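Household Objects and Their Sellers: Notes for Unit 6
Course handout, Introduction to Everyday Economics 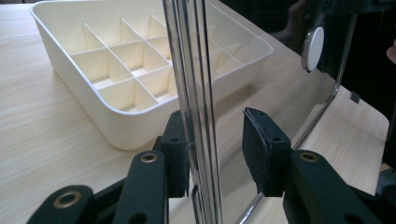 In the last unit we spoke about prices in general. In this unit we stay with small goods for the home, the kind a person buys a few times in life and then forgets. I chose them because every student has bought one, and because the sums are small enough to work out by hand.

1. Why the cheap thing is hard to price

Let us take a small shop in Gernitz. The owner buys a table mirror from a wholesaler and must decide what to ask for it. She knows three costs: what she paid, what the transport cost, and what the shelf costs her for the time the mirror stands there. The first two are written on paper. The third is not written anywhere, and beginners forget it.

The shelf cost is the rent of the shop divided over the places where goods can stand. If a mirror stays for a long time, it eats rent every day. A cup that sells in one week may earn more for the shop than a mirror with double the margin that sells in December only. Please keep this in mind for the exercise.

2. Margin and turnover

Margin is the part of the selling price that remains after the purchase price is taken away. Turnover, in the sense we use here, is how many times per year the stock is sold and replaced. Students often mix up turnover with total sales, and the textbooks do not help, as some of them use the word for both. In the exam I will always write "stock turnover" when I mean the second one.

Example. A shop holds stock worth 2000 at purchase price. It sells and replaces this stock 2 times in a year. The goods sold in the year have then cost 4000. If the shop adds one quarter to the purchase price, the yearly sales are 5000 and the gross profit is 1000. If it had the same stock and the same added quarter but a stock turnover of 6, the gross profit would be 3000. The rent is the same in both cases – this is the whole point of the example.

3. The Floltholm case

Floltholm is a chain of home shops which we will use through the rest of the course. It began with kitchen goods and later added storage items and bathroom items. The storage items sold well at once. The bathroom items did not, although the margin was higher.

The first explanation of the managers was that the price was too high. They lowered it, and sales went up very little. The second explanation was the place in the shop. The bathroom items stood at the back, next to the paint, where people come with a list and leave quickly. After they were moved near the entrance the stock turnover improved, but the storage items, which had lost their place, became slower.

We can't say from this case alone what is the best order of the shop. We can say that a change of place has a cost, and that this cost appears in the numbers of another product.

4. Buying together

Small shops pay more per piece than chains. One answer is to buy together. The Skutau group was made by shops from neighboring towns which place one common order with the supplier Zou. They get the lower price, but they must agree on the goods, and a shop which wanted fewer mirrors still receives its share. It then carries the shelf cost of pieces it did not choose. Whether this is worth it depends on the stock turnover in that shop, so we come back to section 2.

Exercise for next time: write the calculation from section 2 again with your own numbers, and add the rent. Bring it on paper – I do not collect files.

Last updated: January 25, 2022

Comments

In section 2, is the added quarter the same as the margin? I get 20 percent of the selling price and not 25.

Reply from the lecturer: Your 20 percent is correct. The quarter is counted from the purchase price, the margin from the selling price. I will make it more clear.

Thank you for the notes, I missed the class. Do we need the Floltholm case for the exam or only the calculation?

Same question as above. Also section 4 was easier to understand than the book.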